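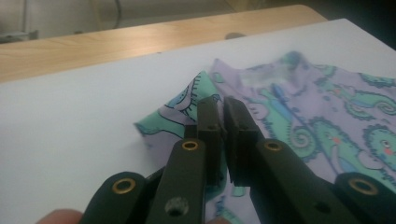 Hand-held gripper on the seahorse cloth, fingertips nearly closed.

Open Day at Javstead: Working With Cloth

Filed under: Visits & Demos
2 min read

The Javstead workshop in Allemthorpe opened its doors on July 6, 2026, and over 100 people came through during the day. Most of the benches had something running. We spent the longest at the cloth table, where the Julton group was showing how it records fabric handling with a gripper worked by hand.

The operator holds the gripper, picks up the cloth, folds it or moves it, and starts again. The recordings are used later to train a robot arm to do the same job. The log at the table stood at 3932 recordings when we arrived. Visitors could try it themselves, four at a time, and the wait was 37 minutes after lunch.

Thin fabric is hard to pick up by one layer. Several people took two on the first try and had to let go. The staff suggested coming in low and closing slowly.
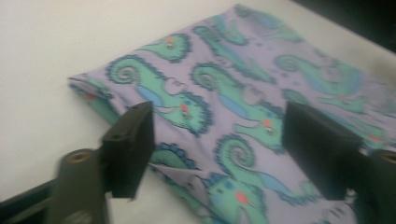 Lavender cloth on the white work surface, one corner turned up to show the plain underside.

A short talk on the Wattanapong folding project followed in the back room. Slides are at the front desk for anyone who missed it. The next open day is in October, and sign-up for the cloth table will be by time slot.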